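The tin share, end of year edition

Well, we got there! Another year of the Pallomby tin share done, and since it's the end of the year, here's a bit of chat about it. Grab a cuppa, I go on a bit.

If you're new, the tin share is the thing we do at 26 Zimgate Street every December, where anybody in the building brings in what's been sitting in their pantry all year and takes home something they'll use. No sign-up, no points, no swapping one for one. You drop your bits on the desk in the back office and you have a look at what everyone else has dropped. That's the whole system and it has never needed a better one (I did try a spreadsheet once, we don't talk about it).

There are four of us who fuss over it: me, Saadet, Nazmiye and Oğuzhan, who does the lifting and complains about the lifting. Elif Naz did the poster again and it was gorgeous again.

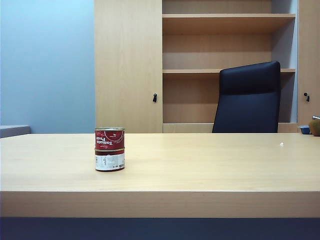
Tomato paste is the thing I would save from a burning pantry. Not joking! Everybody brings pasta, everybody brings chickpeas, and the paste goes before I've had a chance to put my handbag down, so this year I made a point of being early. I like the little tins best, the short squat sort, because I never get through a big jar before it goes furry at the back of the fridge. The deep red label helps too, you can spot it from the doorway, although Nazmiye can't walk past one with the writing upside down like that and her hand was out to fix it before she'd said good morning. I told her it cooks the same either way up.

Since people always ask me what I do with it, my mum's way is to fry it. Onion first, slowly, in more oil than you think is decent, then the paste goes in on its own and you push it around until it turns brick coloured and smells sweet. Then your garlic, then everything else. If you tip it straight into the liquid it tastes like tin, and I will be able to tell, and I will be polite about it at your table but I'll know.

Half a tin left over? Dollop it by the tablespoon onto baking paper, freeze it, then chuck the blobs in a bag. I've got a bag going at all times. My husband once put one in a smoothie thinking it was frozen strawberry and he's been a lot more respectful of my labelling ever since.

What went fast this year

Coconut milk went quickly, which surprised me, and so did anything with beans in it. Tuna was gone by morning tea. The good olives that Saadet brought (she gets them from Marín, the deli near the station, and yes they're worth the drive) never made it as far as the desk, because Oğuzhan met her in the corridor. There's still some feeling about that.

Rice is always popular, and somebody had brought one of those enormous bags which we ended up dividing into ice cream tubs with a soup ladle. There is rice in the photocopier room now. There will be rice in the photocopier room when we've all retired.

What didn't go

Beetroot. Every year! I love beetroot, I'd have it on a burger every day of the week, but I've got a shelf of it at home already and I think so does everybody else in Pallomby. We had sliced, we had baby, we had a jar of something spiced that I'm fairly sure has been to every share since I started coming. I've begun to think of it as a guest.

Custard powder was the other one. Also a packet of lasagne sheets that had been sat on at some point in its life. Saadet took those in the end, for soup, so good on her.

Gravy granules went around and around. I put them in Oğuzhan's bag. He put them in mine. They're in Nazmiye's glovebox as of Friday and I'd ask you all to keep that to yourselves.

A few words on dates

Please, please have a look at the date before you bring something in. I know, I sound like my own aunty. A best before that's just gone is fine by us as long as you say so, and there's a roll of masking tape and a marker on the windowsill so you can write it on the lid for the next person. A use by is different and we can't take those at all once they've passed. Same goes for tins that are bulging or have a dent along the seam. If the dent's a little one on the side then it's usually alright, but if you're not sure just don't risk it, hang on to your money's worth of guilt and put it in the bin.

And home-made things are lovely, but they need a proper label with what's in them. We've got two people upstairs with nut allergies and one who can't have sesame, and a jar that says "Nan's special" doesn't help any of them. (It was delicious, by the way. Whoever's nan that was, please thank her.)

The back office

A lot of you won't have been down there outside share week. It used to be where the Waron lot kept their files before they moved over the road, and when they left we got the desk and the chair and the wall of cupboards, and I got the key. It's not flash, but the cupboards are brilliant. You can put the heavy stuff behind the doors and leave the shelf in the middle for things people can help themselves to, and the light in there of an afternoon is so nice that I've been known to take my lunch down and pretend I'm sorting.

We pack down properly at the end. Everything that's left gets boxed and driven over to the pantry at the community centre, then there's a good wipe of the desk with warm water and a bit of vinegar, going with the grain. I'm particular about that desk. Pale wood shows every ring and every drip of soy sauce, and

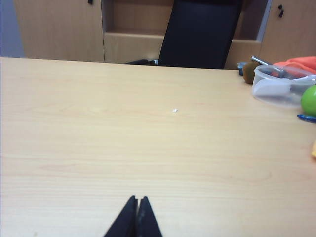
I've learned the hard way that if you leave a golden syrup tin on it over a weekend you'll be there on the Monday with a butter knife and a lot of regret. Put a tea towel under anything sticky. There's a stack of them in the cupboard, the old ones with the faded wildflowers that Nazmiye brought from home, and they wash up beautifully.

While I'm on it, could whoever borrowed the good can opener bring it back? It's the one with the fat white handles. The one that's been left in its place doesn't open cans so much as upset them. No questions asked, just pop it in the drawer.

My favourite bit

It's never really about the tins for me. I like seeing who takes what! You find out the quiet fellow from accounts makes his own curry pastes, and that the girl who's always eating two-minute noodles at her desk can make a proper lentil soup, she just can't be bothered. I had a long yarn with a woman from the top floor I've shared a lift with for years and never once spoken to, and now I've got her recipe for white bean dip stuck on my fridge. It's got preserved lemon in it. I've made it three times since.

Saadet's promised to write down her stuffed capsicums for us too. She says there isn't a recipe. I said just tell me what you do, and she said you do it until it's right, so I'm going to go round to her place in the holidays with a notebook and a kitchen scale and stand very close to her. If I come out of it with anything usable I'll put it up here. It starts with tomato paste, fried, so you can see why the two of us get along.

For next year

A few things people have asked for, so have a think when you're doing your Christmas shopping and there's a special on:

Little tins of tomato paste (yes, that's me asking)
Coconut milk, full fat
Any beans that aren't baked beans
Spices in small amounts, with the name on
Tea that isn't peppermint
Rolled oats

And a few we've got plenty of: beetroot, custard powder, gravy, peppermint tea. We really do have plenty.

If you'd rather bring something to the desk quietly before everybody's in, the back office is open from early and you can just leave it there. If you can't get in at all, post works for small packets. It's Gülizar Akyol, 26 Zimgate Street, Pallomby 2370, and please wrap it well, we had a bag of turmeric arrive in an ordinary envelope last year and the mail room still has a yellow patch.

I've got more photos on my phone from the packing up and I'll add them when Elif Naz shows me how to make them all the same size. Have a lovely break, everyone, and go easy on the pavlova.

Gülizar
Posted December 16, 2024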